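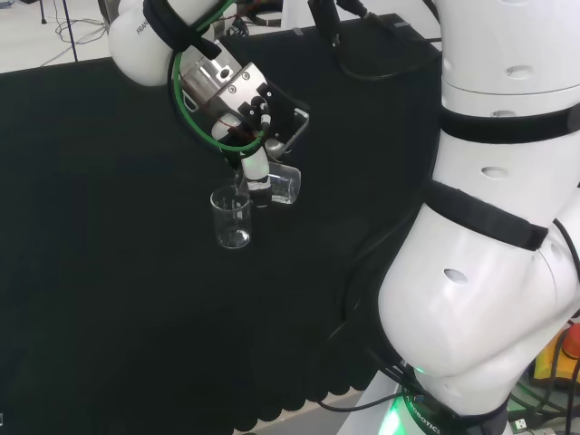

*Pour task, head view: tilted beaker held above the receiving beaker.*

# plunport-pour

Pour controller and logged episodes for clear liquids in glass.

- Episodes: 3,671
- Control rate: 60 Hz
- Held-out splits: 2

Replay one episode:

`plunport replay --task pour --episode 8`

Tilt is in radians, wrist frame. Logs from before December use degrees; run `convert_tilt.py` first.

Maintainers: Niilo Kinnunen, Merja Nieminen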